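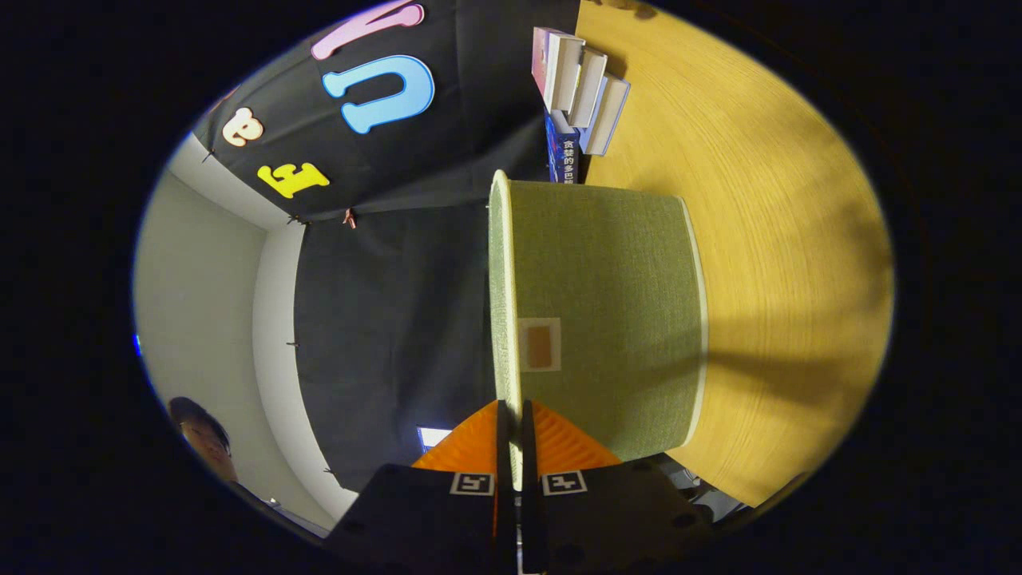 Figure 7.1 Soft ribbed finger pads against the lower edge of a green fabric cylinder, with a marker square on either side of the gap.

Chapter 7
Writing Rules That People Will Follow

I wrote my first set of gripper rules on a Monday evening, with a cup of tea and far too much confidence. It ran to 148 numbered clauses. I printed it, put it in a ring binder, and carried it into the workshop the next morning as if I'd written a constitution. Two people read it. One of them was me.

The other was Nadine Khoury, who was running our handling bench at Sastura then, and she gave it back with a single question pencilled on the cover: "Which of these do I do first?" I didn't have an answer. My clause on storing spare batteries had the same weight as my clause on keeping your free hand out of the way of the fingers, and they were eleven pages apart (the battery one came first, I'm sorry to say).

So this chapter is about the dull, lovely business of good practice for hand-held grippers, the sort an operator carries to the object and works by hand while the tool keeps a record of what it did. The last two chapters dealt with fixed arms, where you can lean on fences, interlocks and a good thick published standard. With a hand-held tool you've got a person on one end and somebody's household goods on the other, and a lot of what keeps the work safe and the records usable comes down to habits. Habits need writing down too!

Three words you'll need

I'm fussy about these, so let's get them out of the way before we start.

A rule is something you must do, and breaking it stops the session. Keep your rules few. If you'd let a colleague off with a shrug, it wasn't a rule.

A standard is an agreed way of doing or measuring something, so that my results and yours can sit in the same table. It might come from a national body or it might be a page your own team signed up to. In this chapter I mostly mean the second sort, which I'll call a house standard.

Good practice is what experienced people do when left alone. It's the hardest to write down, and I'd say it's where most of the value is. When Majdi Zein picks up a gripper he looks at the pads before he looks at anything else. He'd been doing it for years before any of us thought to put it on the sheet.

Soft things are where the trouble starts

Take another look at Figure 7.1. Something like that green cylinder, open at both ends and wider at one than the other, is a nice test of any set of rules. Where should you be allowed to grip it? My old binder said "grip at the centre of the object", and if you think about that for a minute, the centre of an open cylinder is thin air. You could take it by a rim, or pinch the side, or press against the edge and nudge it along, and those are three different jobs which ought to have three different names in the log.

Leen Qudah and I argued over this for most of August. She wanted a rule for every class of object, and I (having learnt my lesson, or thinking I had) wanted one sentence that covered the lot. What we settled on was a short house standard for naming the contact, plus one firm rule: if the object starts to crease or fold in a way you didn't intend, stop closing and let go. The Patwary bench used the same wording for the rest of the year, and you'll meet it again in section 7.3.

Then there are the markers. The patterned squares on the base of a gripper are there to be read by the tracking software, and the good practice is simple enough: keep them clean, keep them flat, and don't let your sleeve drift over them. Khalil Khasawneh once traced 74 spoilt recordings at Trudora back to one lifting corner of one sticker. He has checked corners with his thumbnail ever since, and now so do I.

What's in this chapter

Section 7.1 covers checks before you pick up the tool. Section 7.2 is about the table itself: what may stay on it during a task, what has to be cleared, and how to write that down so two teams would set it out alike. Section 7.3 deals with contact, force and letting go. Section 7.4 looks at people nearby, including when to pause and who gets to call it. The last section, 7.5, takes the Horkier handling sheet, all 310 words of it, and goes through how it was cut down from something much longer.

Before you read on

Find a set of rules you already work under. Lab, kitchen, swimming pool, anything will do. Mark each line R for rule, S for standard or G for good practice, then ask somebody else to mark a clean copy without seeing yours. Where your letters differ, have a chat about why, and keep both copies handy. Rawan Majali sets this for her new starters in their first week, and we'll be using your marked sheets in section 7.1.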